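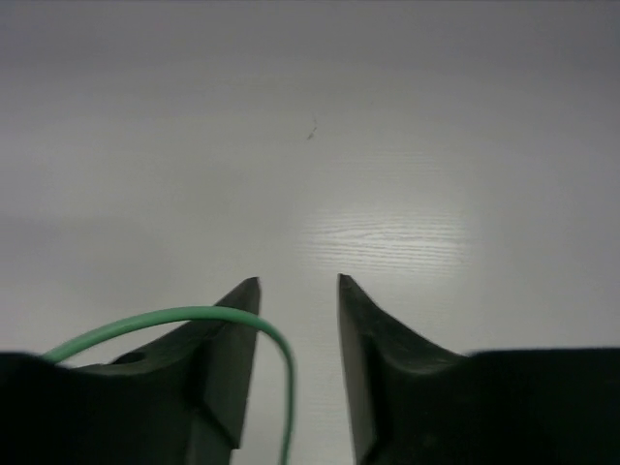
Green cable over the white table top.

2/17/26, enclosure table

Cable and headphones today. Picked up from Lewis's list: sort the audio bits for the Skovness box and settle how we store headphones with a lead on, as the last lot came out of the drawer in a knot.

Wiped the table first with the mild cleaner. The scuffs don't shift and I've stopped trying. Fiona wants to try the cream stuff from the Crichton bench, which I'd rather she tested on an offcut first.

The green cable is the thin one. It's the one I'd pick out of the bin every time as you can see it against white, but it holds a bend from wherever it was last wound. Tried three ways of coiling a spare length before starting on the set:

Round the hand, tight. Quick, looks tidy, springs open when put down. No.
Over and under, big loops. Best of them. Lies flat and pulls out without twisting.
Figure of eight round two pegs. Fine but takes too long and needs the pegs.

Going with over and under, 4 loops, one soft tie. Alun says the tie should go next to the plug so you find the end first. Agreed. 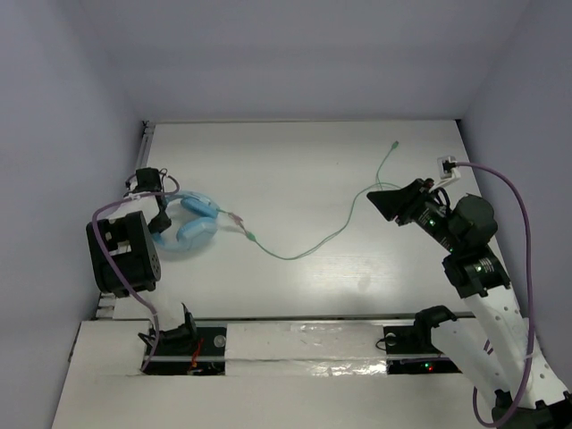 Light blue headphones on the table with the green cable joined on, plug end towards the back.

Joint between the headphone cord and the green cable is the pinkish-red bit. This is the place to watch. If the lead is wound straight on from the headband the bend lands right on the joint, so start the coil from the free plug and work back towards the headphones, leaving the last stretch slack. Headphones go in flat, ear cushions down, coil inside the headband and not wrapped round it.

Isla asked whether we should store the two parts separately. I'd say keep them joined for now, we lose extensions otherwise. Look at it again in May when the Urnum drawers get cleared.

Drawer trays are 36 cm long, which is enough for one set laid flat with the coil. Ordered 8 soft ties, have 6 left from before.

To do:
Label for the tray (Magnus has the tape)
Check the cushions for splits before boxing
Ask Lewis if Skovness want the extension or only the headphones
Move the spare green length back to the Hondoden shelf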